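Stripping the beds, and other things I put off all summer

Sep 27, 2022

So the heat finally broke. I slept with the windows open two nights in a row and woke up both times with cold feet, and that is my signal. Summer bedding off, fall bedding on. I do it once when it cools down and again in March, and every single time I tell myself it's an hour's work and every single time I'm still at it when it gets dark.

Part of the problem is that I can't just do the bed. I start on the bed and then I notice the stuff behind the door, and the cables, and the things I said I'd find a home for back in the spring. Dougal Ogilvie (my neighbor, long-time readers will remember him from the gutter saga) stopped in to return my stepladder and ended up staying for two cups of coffee, which he drank standing up because there wasn't anywhere left to sit. He told me I should do one room a week like a normal person. Dougal irons his pillowcases, so I take his advice with a grain of salt.

Anyway, I started with the comforters. We have a big heavy one that lives in the closet all summer in one of those vacuum bags, and I swear the bag gets harder to open every year. Then there's the egg yolk comforter. If you've been here a while you know about the egg yolks! I bought it on a whim, sleepy little yolks lounging around in their broken shells, and it was supposed to be for guests. It's now the most fought-over thing in the house. It is so thick that folding it is more of a wrestling match, and I never get the corners to line up.
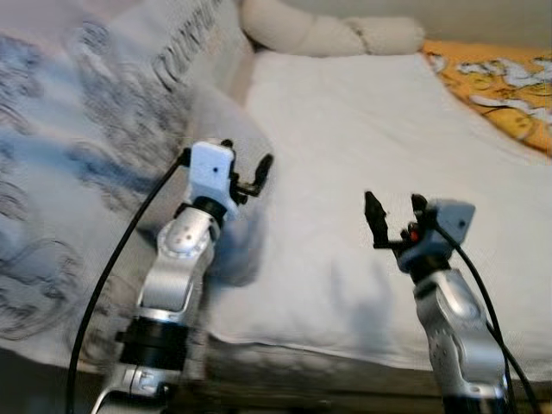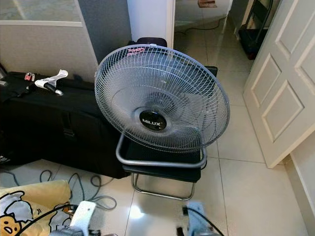
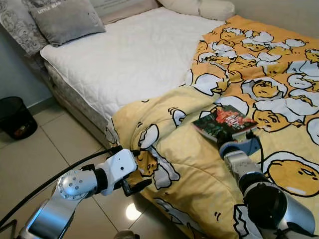 Sleepy yolks, last in the row. My favorite thing we own.

I also have strong feelings about mattress protectors now, which I guess is what happens to you. For years I didn't bother with one. Then my nephew Calum Rankin came to stay and there was an incident with a large iced tea, and after that I went out and got the quilted kind. Get the quilted kind! The thin crinkly ones slide around and sound like a bag of chips every time you roll over. I wash mine on warm, dry it on low, and take it out halfway through to shake it, or else the middle stays damp.

Pillows I'm less organized about. I know you're supposed to have a matching set. I've never had a matching set. I buy them one at a time when an old one goes flat, and whatever case is clean goes on. My sister finds this upsetting and has sent me links.

Fans are the other big fall job. Before a fan goes away for the winter I unclip the front guard and wash it in the bathtub with dish soap, and I go over the blades with an old sock. The amount of gray fluff is horrifying. Let everything dry overnight before you put it back together. I rushed it one year and got little rust freckles all over the guard, and they never came off.

Then there's the question of where it all goes. I had a brainwave last year and bought a set of under-bed bins from Hivow, and they would be great if I had measured the space under the bed first. I had not. They stick out 11 inches on one side and I've bashed my shins on them all year, so they're moving to the top of the hall closet and the suitcases are coming down. The suitcases will probably go where the bins were. I can already see how this ends.

I did fill two bags for donation, which felt good. Old sheets (the fitted one had lost all its stretch), a throw blanket the dog had claimed, and a stack of paperbacks I've admitted I won't read again. The dog's rubber Kong turned up under the radiator, so that's one mystery solved. He acted like I'd given him a brand new toy.

Still on the list: washing the curtains, finding the other half of the flannel set, and doing something about the cables. I bought a pack of those velcro ties in the spring and now I can't find the velcro ties. If anybody has a system for cords that doesn't involve a label maker, leave it in the comments, I'm all ears. Soup recipe next time, I promise, the one with the white beans that a few of you asked about.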